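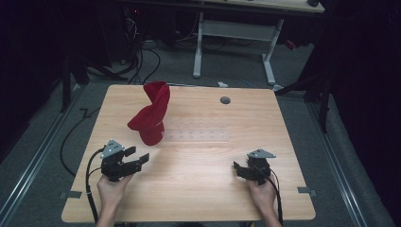 Figure 1. Red cloth on a wood-topped table.

# Colorfastness of Red Cotton Cloth Under Repeated Household Washing

Wilson Huaranga
Textile Materials, second-year project
2018-05-17

## 1. Background

Red cotton sold for household use is commonly dyed with reactive dyes. When the dyeing is done well, the dye bonds to the cellulose and very little of it leaves the cloth in later washes. Dye that has not bonded stays in the fiber as loose color and has to be removed by rinsing at the mill. If rinsing is cut short, the loose color comes out in the customer's washing machine and may settle on lighter items in the same load.

The project compared two red cotton cloths sold for kitchen use, one under the name Vurden and one under the name Stilach. Both labels give the same care instruction: machine wash warm, wash with like colors. The questions were how much color each cloth gives up over ten washes, how much of it is picked up by undyed cotton, and whether a salt or vinegar soak before the first wash changes either result. The soak is widely recommended in household advice columns.

## 2. Materials

Cloths of each type were bought from one store in a single purchase. Lot numbers were not printed on the packaging, so it is not known whether all pieces of one type came from the same dye lot. Test strips were cut parallel to the selvage, and the outer margin was discarded because hems hold dye differently from flat cloth.

The undyed cotton used as the adjacent fabric was plain weave without optical brightener. It was checked under a UV lamp before cutting. Detergent was a powder without bleach or enzymes, dissolved in tap water. Tap water hardness was not measured, which is discussed in Section 5.

## 3. Method

Each strip was stitched along one short edge to a piece of undyed cotton of the same size. The pair was placed in a sealed jar with detergent solution and steel balls and turned in the Papadopoulos wash tester for 68 minutes at 40 °C. After each cycle the pair was rinsed twice in cold water, opened out, and dried flat away from sunlight.

Strips were divided into three groups:

- no soak
- overnight soak in salt water
- overnight soak in diluted white vinegar

Staining of the undyed cotton was graded against a gray scale from 1 (heavy staining) to 5 (no staining). Grading was done by two readers under the same lamp, and where they differed the lower grade was kept. Wash liquor from the first, third and tenth cycles was also read on a Plarkik colorimeter. Its readings are in arbitrary instrument units with a blank of plain detergent solution set to zero. The upper limit of the instrument is 2,000.

## 4. Results

First-cycle liquor from the unsoaked Stilach strips read 1,115. The unsoaked Vurden strips read 775 in the same cycle. Both were visibly pink. By the third cycle the two cloths could not be told apart by eye, and by the tenth the readings were within the drift of the blank.

| Cloth | Soak | Staining grade, cycle 1 | Staining grade, cycle 10 |
|---|---|---|---|
| Vurden | none | 3–4 | 5 |
| Vurden | salt | 3–4 | 5 |
| Vurden | vinegar | 3–4 | 5 |
| Stilach | none | 2–3 | 4–5 |
| Stilach | salt | 3 | 4–5 |
| Stilach | vinegar | 2–3 | 4–5 |

The half-grade difference for Stilach after the salt soak is the same size as the usual disagreement between the two readers. No effect is claimed for it. The soak water itself was colored in every case, so some loose dye had left the cloth before the first wash, though too little to shift the grades.

## 5. Sources of error

Hard water can raise staining, and the supply to the lab may vary during the day. All strips of one group were run together, so a change in the water would affect a whole group at once. A better plan would mix the groups within each run.

The jar test is harsher than a domestic drum, and the ratio of cloth to liquid is different. The grades should be used to compare the two cloths and should not be read as a forecast for a real load.

Drying in sunlight was excluded. A light exposure series on the remaining strips is planned for June, using the same gray scale and the same two readers.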